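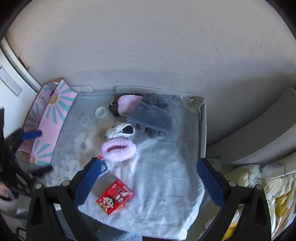 Njål Skjelbred
Web and orders support, Zetitz Bridal

Ticket 2939 – veil lengths swapping over at checkout
Status: closed

Right, picking this one up from Yasuo Hirose in the workroom, who spotted that three brides in a row had been sent order slips for the wrong veil. They'd all picked the fingertip length and the slip said chapel. Luckily he rang them before cutting any tulle!

9.10 – Had a go myself. Put a Ghasemi veil in the basket, fingertip length, ivory, with the pearl comb. Basket fine. Checkout page fine. Slip says chapel. So I could make it happen first time, which was a nice start.

9.40 – Tried it without the comb and the slip was right. Tried the comb with a different veil and that was right too. It's only the Ghasemi and the pearl comb together.

10.25 – Cleared the shop cache, tried again, no change. Logged out, tried as a guest, no change. Tea.

11.15 – Had a proper look at the product list in Rurkent. When we added the comb bundle in October, I copied the row from the chapel veil and never changed the length code. It should be 61 and it was still 65. My fault entirely, sorry Yasuo.

11.30 – Changed the code and saved it. Rurkent then sulked and put the old one back (it does this if you've got the stock page open in another tab – I had). Closed the tab, saved again, and it stuck.

11.50 – Three test orders, all with the comb, one in each colour. Slips all say fingertip. Cancelled the tests and put the stock back to 100.

13.05 – Yasuo asked if the earrings sets could have the same trouble. I've been through the Zokeck drops and studs and they don't use length codes at all, so no. The tiara bundles do have a copied row but the code is right on those.

Still to do: the three brides need fresh confirmation emails, as the old ones say chapel as well. I'll send those this afternoon and copy Yasuo in. If anyone sees another odd slip, please open a new ticket and put the order number in the title.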